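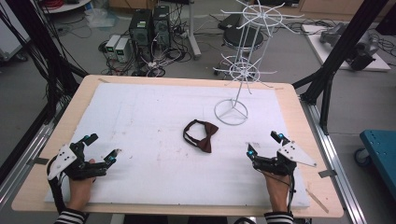
*A bow tie and a white display rack.*

Thảo Sầm has sold baby gear in Pundbridge long enough to have opinions about bottle warmers, and she would like you to own one fewer than you do.

"People come in with a list of 110 things," she says. "The baby has a list of maybe four."

Her shop, Tonby, carries 13 kinds of warmer. She stocks them because customers ask, and she sells them, she says, with a straight face she has worked on for years. The one she recommends is the Kodik, a squat water-bath model with a single dial. The one she gets asked for is the Kerekes, which has an app.

"It sends a message when the milk is ready. You're standing next to it. You have nowhere to go."

Price doesn't settle it either. The Kerekes is $229 and the Kodik is a good deal less, and Sầm has watched couples talk themselves up the shelf in under five minutes. "One of them says 'well, it's for the baby,' and that's it — I may as well go get the bag."

Does anyone need a warmer at all? She pauses here, possibly out of respect for the rent.

"A bowl of warm water works. My mother used a bowl. I have two kids and I used a bowl for the second one, after the first one's warmer went to live in the garage."

She is more serious on the subject of microwaves, which heat milk unevenly and leave hot spots, and she will follow a customer to the door to say so. She also wants people to swirl the bottle and test a drop on the wrist, whatever the machine says.

January is her busiest month for returns. Most of the boxes come back unopened, gifts from relatives who didn't check with each other. Her record is three identical warmers from one family, all wrapped in the same paper.

"I gave them store credit," she says. "They bought a fancier one."

I ask what she gives friends who are expecting.

"Lasagna. And burp cloths, more than they think. Then I go home, because they're tired."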